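Can a Machine Do the Housework Yet? Notes From a Season of Simulated Chores

Readers of this blog have asked for a plain statement on whether household robots are ready for ordinary chores. My position remains that they are not, although the distance has narrowed since I first wrote on the subject in November.

The work I follow is carried out in simulation, using a home environment called Skomthorpe. The appeal is practical. A simulated machine may fail all night without damage to anyone's kitchen, and the record of each failure is complete. Over the period covered by this post I reviewed 459 attempts at short household tasks, of which 270 were completed to the standard I set at the start. That standard was modest, and I would not accept it from a paid cleaner.
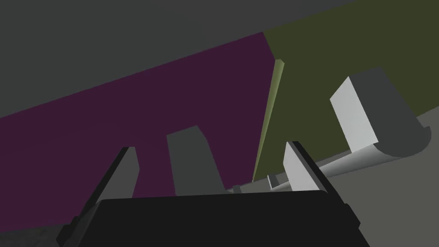 Open gripper near a gray bar handle, Skomthorpe home environment.

Handles deserve more attention than they receive. A person reaches for a bar without thought and corrects by touch. A machine must judge the angle of the bar, the depth of the space behind it and the room its own fingers require. A small error in any of these and the fingers close on air or press against the panel. In my records, 135 attempts ended at the approach, before any pulling, lifting or wiping had begun.

The second difficulty is sight. A camera mounted close to the hand gives a fine view of whatever lies between the fingers and a poor one of the room.

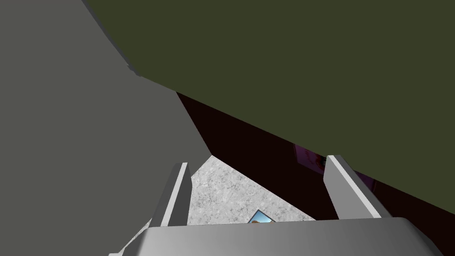 It follows that a chore which appears simple from across the room may be quite unclear at close range. Large flat surfaces fill the view, shadows hide small items, and the machine must remember what it can no longer see. The Jovmont control software, which I used for most attempts, handles this fairly well when the target is large. It is less dependable with anything small or partly hidden. 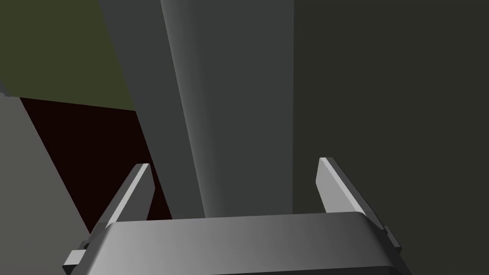 Hand-level view, jaws open, with a gray column directly ahead.

I also tested the Stisteo planner on the same tasks. It was slower and more cautious, and it stopped to reconsider its path almost 3 times as often. For work near glass or crockery I would prefer that habit. For folding towels it would try the patience of any household.

Two arms bring their own questions. The second hand can steady an object or hold a door, but each arm is also an obstacle to the other, and the planning must account for both.
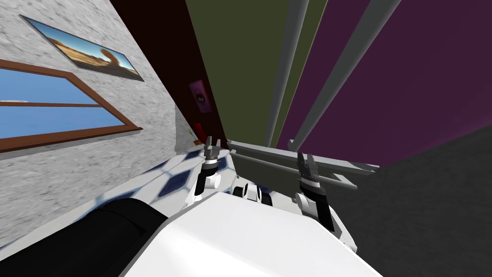 Both arms raised in front of the long gray rail.

Shop-floor work is further along. At the Cartwright workshop, where I consulted for a time, parts arrive in the same position at every cycle and the lighting does not change. A home offers neither condition. Chairs are moved, drawers are left open, and the cup is never where it was yesterday.

My advice to readers considering a purchase is therefore to wait. A machine that performs one chore well, such as vacuuming a floor, is a reasonable expense today. A general helper with arms is still a research project, and should be priced and judged as one. I intend to repeat the full set of attempts with the next Jovmont release and will publish the results in the same form - including the failures.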